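Search this site
Search stories
Go

The Subsidence at Sketedstead

The first crack in the meeting house at Sketedstead ran from the corner of the east window to the floor, and Kausar Arain glued a glass gauge across it in February. The gauge had a resolution of one tenth of a millimeter. She wrote the reading on the plaster beside it in pencil, with her initials, and went outside to look at the drains.

She had been sent by Koltent, who insured the building and would have preferred not to. The policy excluded mining, flood, tree roots and the slow settlement of fill. It covered leaking pipes. The town had been built on all five, and the job was to find out which of them was moving the wall.

The drains were clay, laid in short lengths. She ran water with green dye in it down the kitchen sink and waited at the lower manhole with a flashlight. The dye arrived after four minutes at full strength. She ran it again from the yard gully and it arrived in three. She noted both times and closed the lid.

"So it isn't the pipes," said Ibarra, who held the keys.

"It isn't those pipes."

Ibarra had a plan of the building in a cardboard tube. It showed an older line running under the east wall to a cistern, and beyond the cistern a square with a cross through it and no label. The plan was drawn to a scale that did not match its own scale bar. Arain measured the north wall with a tape, measured it again on the paper, and worked out which of the two to believe. The scale bar was wrong. By the written scale, the square was 40 feet from the window.

At 40 feet there was a parking lot. She walked it with a level and a staff, taking a reading at every painted line. The asphalt fell away evenly to the road, except in one bay, where it was lower than it should have been by the thickness of a coin. A car had been parked in it. The oil stain was in the center of the dip, where oil would go.

She came back at the end of the month and the gauge read two millimeters. Someone had dusted the windowsill and gone carefully around the pencil marks.

"My grandmother said there was a well," Ibarra said.

"Where?"

"She never said where. She said not to play near it."

Arain wrote this down. Under the heading for sources she put "oral, secondhand," and under reliability she put a dash. She then drove to Sostness, where the county kept its borehole records in a basement with a dehumidifier running. The records were filed by the name of the driller. She did not know the name of the driller. She read through them in order, from the first cabinet, and at ten past four she found a sheet for Sketedstead, one shaft, brick lined, dug by hand, with the depth left blank and the word "capped" written across it in another ink.

There was no date against the word. There was a sum of money, 4,000, with nothing to say what it had paid for. It was a great deal to pay for a cap.

She copied the sheet and sat in the car with it. Koltent would say that a well was a form of fill, if it had been filled, and a form of mining, if it had not. She could think of no reading of the policy under which it was a pipe. The cistern was another matter. A line had run from the shaft to the cistern and from the cistern to the house, and if that line still carried water, then it was a pipe, and it was leaking, and the wall was covered.

The diner on the county road was open until six. She ate there and set out the argument on the back of the copy, one step to a line, with a gap left at the step she could not yet prove.
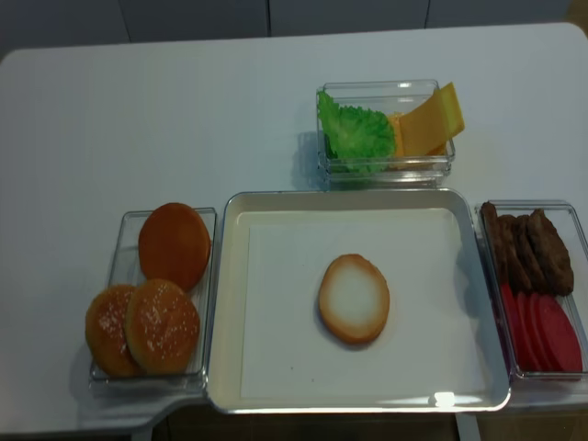

Supper, before assembly.

The step was the water. To prove it she would need dye in the well, and to put dye in the well she would need to lift the asphalt in the low bay. Ibarra agreed to this over the phone without asking what it would cost.

They cored a hole at first light, four inches across. The drill went through asphalt, then gravel, then a slab, and then the motor changed pitch and the bit was turning in air. Arain stopped it and withdrew it. She lowered a weight on a line. It went down a long way before it went slack, and when she pulled it up the last two feet were wet.

She poured in the dye, red this time, so that it could not be confused with the other.

There was no manhole to wait at. She went into the meeting house and sat on the floor by the east wall, under the gauge, with the flashlight and her watch. Ibarra brought two chairs and she took one of them. They did not talk much. The reading had gone up by a tenth – she checked it twice and wrote it on the plaster below the others.

At twenty to twelve a line of moisture showed along the bottom of the skirting. She put the flashlight close to it. It was clear. She waited, and kept the light where it was, and after a while the edge of it began to turn pink.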